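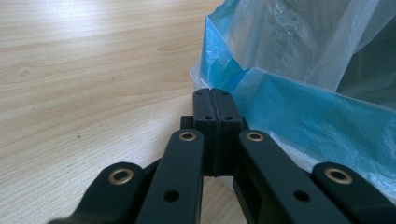 Chapter 8
Staging Concerts in Borrowed Buildings

February
By Kavinda Majumder

Search this book Enter a term Go

Most concerts do not take place in concert halls. They are held in churches, school gyms, libraries, barns and market halls, and the people who run them have to fit a performance into a room built for something else. This chapter deals with how that is done, from the first visit to the moment the doors open. Ticket pricing was covered in the previous chapter and is mentioned again only where it affects seating.

We begin with sound. A stone building with a high roof holds a note long after the player has stopped. Slow choral music often gains from this, while fast string writing can turn to mud. The usual remedies are to move the players forward, hang heavy cloth behind them, or change the programme. The last is the cheapest, and promoters tend to think of it too late.

Seating comes next. The number of people a room can hold is set by its exits as well as its floor, and the figure on an old licence may no longer apply. Our main case is the Weerakoon Hall in Prodton, a former corn exchange with a flat floor of about 2,000 square feet. Its first season sold 2,266 tickets across the whole run, yet several evenings had fewer than 100 people in the room. The promoter, Kavinda Samarakoon, kept the hall but changed the layout – chairs on three sides of the players, with the back third curtained off. Section 8.3 sets out the plans before and after.

The later sections cover lighting, heating and the interval. Heating causes more complaints than any other subject in the Prodton letters, and blown-air heaters usually have to be switched off once the music starts. A second case, the Grendard Festival, shows how a small team handles four venues with one set of equipment.

Terms to know before reading on: reverberation, sightline, get-in, get-out, house lights. Each is explained where it first appears.

8.1 The first visit

Go at the time of day the concert will be held. A room that is quiet at 11 am may sit beside a busy bus stop at 7 pm. Take a tape measure, and ask to see where the power comes in.

Contact Trirnico Press | Copyright Trirnico | Back to top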